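How to record a clean set of grasp demos with a hand-held gripper

Posted in Club Guides, Susville Robotics Club

I've been helping out with the Kavanagh project at our club since December, and the thing new members ask me most is how to get demos that don't end up in the reject folder. So this is my way of doing it. It isn't the only way, and the Thursday group does a couple of steps in a different order, but if you follow along you should have a usable set by the end of one meeting.

What you need

A hand-held gripper from the gray bin (check the sign-out sheet first, please!)
A charged battery pack and the short cable
One of the club laptops with Grokine installed
Six or seven household items
A table with some elbow room

Step 1. Check the gripper before you plug anything in

Squeeze it slowly, all the way closed, and let it open again. You're feeling for a gritty spot or a click partway through. If there's one, look at the bushings where the linkage arms pivot. The usual culprit is a bushing that has crept out of its hole, and you can press it back in with your thumb. Then wiggle each finger pad. They should not move on their own. If one does, snug up the little screws with the 2 mm hex key, and go easy, these are going into plastic and I've stripped two of them myself.

Step 2. Start a session in Grokine

Open Grokine, pick New Session and type your initials plus the item name, all lowercase, no spaces. I know it looks fussy. We had 1,846 clips at one point and a big chunk of them were called "test" or "test2" and I spent most of a weekend watching them one by one. Hit Calibrate, close the gripper fully, open it fully, and wait for the green bar.

Step 3. Pick your items

Start with something easy, like a box or a mug with a fat handle. Then move on to the narrow stuff: markers, glue sticks, toothpaste. I like tubes a lot because they're shiny and a bit soft and they want to roll away from you, so you learn to line up properly. Labels in any language are fine, and busy printing is fine too. Just skip anything with somebody's name or address on it.

Step 4. Record the grasp

Hold the gripper a hand's width from the item and press record. Count one second in your head before you move. Come in at a steady speed, a good deal slower than you'd reach for something at home, and try to have the item in the middle between the pads before you start to close. Squeeze until it's held, then stop squeezing! Almost everybody squashes things the first day. Lift, pause for a second, put it back down, open, back away, press stop.

For tall thin things, go for a spot where both pads land flat on the body. A small lean is okay. My rule is that if I could carry it across the room like that without worrying, I keep the clip.

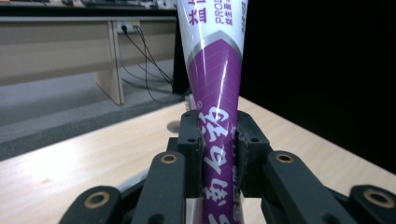
Page last changed: Mar 24, 2024

With the toothpaste, look at how the two pads press in from either side and the tube is tipped only a little to the right. I'd keep a grip like that one. If yours leans so far that one pad is only touching with a corner, delete it and go again, it takes ten seconds.

Step 5. Do 21 per item

Move the item a bit between takes. Turn it, slide it toward you, lay it on its side for a few. Swap hands if you get tired (lefties are very welcome, we're short on left-handed clips). If you catch yourself doing the same motion over and over, go get a snack and come back.

Step 6. Review and upload

Play everything back at double speed. Toss the ones where you bumped the table, forgot the pause or had your sleeve in the way. Then send the folder to our Hostuveo space, under the current month. After the big cleanup we were down to 1,627 good clips, and I'd love to keep the new ones at that standard.

If the upload stalls, close Grokine first and try again. It hangs on to the last file for some reason and I haven't found the setting for that yet.

Put the battery on the charger before you leave, and wipe the pads with a dry cloth. No alcohol wipes on the pads.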